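2024-11-27

The following is a record of the reorganization of the snack shelf in the kitchen at Cerenholm. The shelf was last put in order in July, and in the intervening period it had ceased to serve its purpose. Packages from Halim had been placed in front of older stock, and the older stock had been forgotten.

All items were removed before any sorting began.

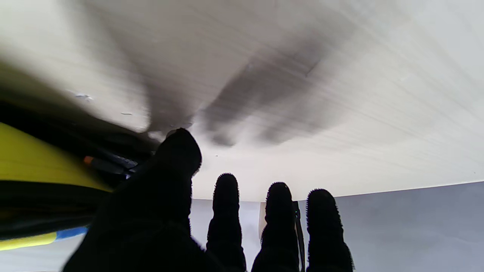 *White surface, viewed from the underside.*

Packages were then divided by date. Those with fewer than 60 days remaining were assigned to the front row. Imported packages required additional time, as the author does not read Chinese or Japanese with confidence and had to search each one for its date. The blue package with the two chicks and the eggshell was set aside for this purpose.
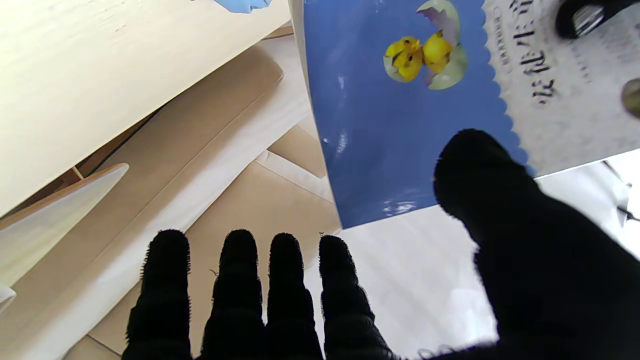

Nomeck wrote in response to the previous entry that sorting by date is wasted effort in a small household, and that sorting by who eats what would prevent more waste. The point is accepted in part. A separate section has been reserved for guests.

Glossy packaging slides when stacked, so such items are now stored upright in a single row.
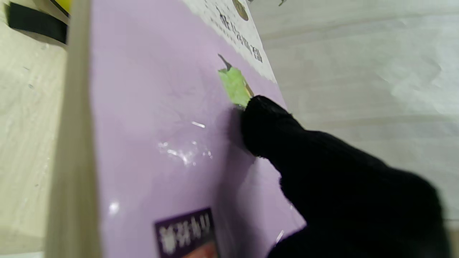
*Lavender package with lime-green sticker.*

The lower shelf remains to be done. It holds 13 jars, three of them without labels.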